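The Whiteboard Stays Full Until Friday of the Soul: no, the title was shorterJanuary
By the Brikik newsletter desk

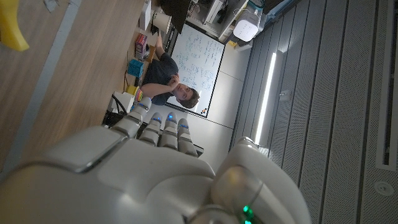
How often should a shared whiteboard be wiped?

Once a month is enough for a group that works on long problems, and a small corner should be kept free for daily use.

This is the rule in the upstairs workroom at Plorkance, and it was the first thing I asked about when I visited. The woman who looks after the room has done it for five years. She teaches mathematics to evening students in Forov, and she has strong opinions about markers.

"When I came, people wiped the board every evening," she told me. "They thought it was polite. Then in the morning two people stood there and tried to remember what they had written. They lost an hour, and sometimes they lost the idea also."

Now the notes stay. If someone needs space, he must first ask the person who wrote there, and if this person is away, he must copy the notes on paper before he touches them. I wanted to know if people really do this. She laughed and said that most of them do, and that the others learn quickly, when their own work disappears.

We spoke for a while about handwriting. She does not ask anybody to write beautifully. What she asks is that every calculation has a title and a line around it, so that the next reader knows where it begins. "A full board is not a problem for me," she said. "A full board without borders, this is a problem. You read one equation and you finish in the middle of another."

She prefers dark markers for the main text. The light colors she permits only for corrections, as they are hard to read from the table. Dry markers go straight into the trash. In her first winter she found that people were putting them back on the tray, and she bought a new set for 52 dollars, which she still considers too much. Later she discovered a small shop in Châu that sells refills, and the matter became less painful.

The table has its own customs. Cups and boxes go to the far edge, and the side where people sit is left for paper. Food is allowed. "I am not a policeman," she said. "You can think with a snack in your hand. I only ask that you take the wrapper with you when you leave."

I asked about the large cleaning at the end of the month. She begins by taking pictures of the whole board, and she has a folder with nearly 2000 of them by now. Then she uses a damp cloth, and after it a dry one. She does not like sprays, for the smell stays in the room through the evening class. Old marks come off if you write over them with a fresh marker and wipe at once.

Does she ever open the folder? "Maybe two times in a year," she answered. "Somebody comes and says, we solved this in the spring, where is it? And then we sit and look for it together, and we find three other things which we forgot."

Before I left she showed me the corner reserved for daily use. It had a shopping list in it.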